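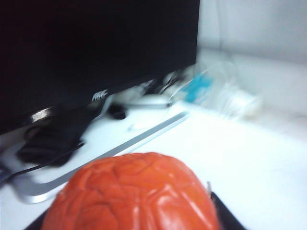
Mirjam Fankhauser restores and makes ruling pens, the adjustable two-bladed pens that draughtsmen used for ink lines before the tubular technical pen took over. She trained as an instrument fitter, worked for a while on measuring equipment, and started on pens when she bought a box of them at a clearance sale in Idberg and found that none of them would draw a clean line.

"They were all sharp in the wrong place," she says. "Somebody had put them on a stone the way you would a chisel. A ruling pen doesn't cut. The edge has to be thin enough to give you a fine line and round enough to slide. If you can feel it catch on your thumbnail, it will catch on the paper."

Her test for a restored pen is simple. She fills it to a depth of 6 millimetres, sets the blades, and draws parallel lines on smooth board until the ink runs out. The width of the first line is compared with that of the last under a loupe. On a good pen she can't tell them apart. On a poor one the line narrows early, which usually means the blades differ in length.

"If one is longer, you are drawing with one blade. The ink still comes down, but only along that side. People turn the screw, and then turn it back, and blame the ink. Look at the tips end on. You want one shape there."

Getting them equal is done with the blades closed. She holds the pen upright on a fine stone and swings it from side to side like a pendulum, so both tips wear to the same curve. Only then are they opened and thinned, each from the outside. The inner faces are left alone except for polishing.

"The inside is where the ink sits. Scratch it and the ink will follow the scratch. I had a pen come in from a sign painter that blotted every time at the same point in the stroke. One mark on the inside face, across the blade. I polished it out with paste on a strip of card and it was fine."

Her grits are ordinary: a 400 stone for shaping badly worn tips, and a 1,000 for nearly everything else. She finishes on leather.
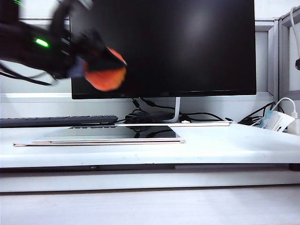

Gripper with an orange object, in front of a monitor.

On ink she is strict. Waterproof drawing ink with shellac in it gives the blackest line but sets between the blades within minutes, so the pen has to be wiped before each filling. She fills from a dropper or a brush, never by dipping, which wets the outer faces and lets ink run under the straightedge.

"Gouache works very well, and hardly anyone tries it. Thin it to the consistency of single cream. You can draw a white line over black, or any colour you can mix, at any width the screw will give you. A technical pen would need taking apart after that. With this you open the blades and wipe."

Asked about paper, she says she has used a hot-pressed sheet from Fuchs for most of her sample cards. Textured watercolour paper can be ruled, but the line needs to be wider and the hand slower. Tracing film is hard on steel tips, and a pen used on it daily will need dressing several times a year.

The new pens are sold under the name Tratwood and are made in batches of nine. The handles are turned in pear or box, the blades filed from spring steel. She does the hardening herself and the screws are bought in — "I can cut a thread that fine, but I can't cut it for the price." The screw head carries a numbered dial. The numbers are not millimetres.

"They are only for coming back to. You write down that the border was at four and a half, and next month it is at four and a half again. What that measures on the paper depends on your ink and your speed." 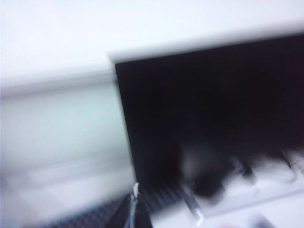

Plarden, December — A second conversation took place in the workshop, mostly about compasses. Fankhauser had a customer's bow compass in the vice, with a ruling attachment whose knee joint had gone slack.

"This is the part people forget to use," she said, bending the joint. "Both blades have to touch the paper. When you open the legs for a larger circle the pen leans outwards, and you have to bring it upright again at the knee. Otherwise the outside edge of the line goes ragged."

She tightened the joint until it would just hold its position, then drew a circle, wiped the blades and drew it again over the first. Over 100 instruments a year now come to her by post, and compasses make up the larger share. Many need only cleaning. Dried ink is soaked off in warm water with a little ammonia, never scraped, and the hinge gets one drop of clock oil.

She advises beginners to buy a single old pen of medium length with a hinged upper blade, which opens fully for cleaning, and to leave the boxed sets alone.

"The sets have beautiful cases and you end up using one pen. Put the money into ink and board. Rule a page of lines a day, keep the pages, and write the dial setting beside each one."

Interview by Aitana Sotomayor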